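Visit to the Plekdale robotics club, September 16, 2022

We reached the college just after lunch and signed in at the side door. Virgilio Estrella runs the club and took us straight up to the computer room. This term the students are programming a simulated arm to pick up a toy carrot and put it on a plate. 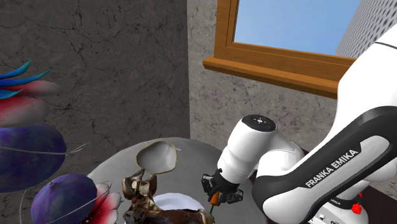 Each team gets 2000 practice runs before the contest in February. Imad Nimri's team had used 1126 of them and was still changing the approach angle. The other team, Yaman, had rewritten its grip code that morning and didn't want to show it yet.

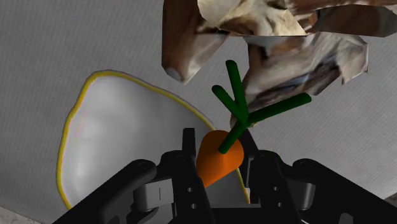 Do students need to know how to program before they join?
Most start with none. Virgilio gives them 3 evening lessons, and after that they work in pairs with an older member.

We left at four with a copy of the contest rules. Parking is behind the gym.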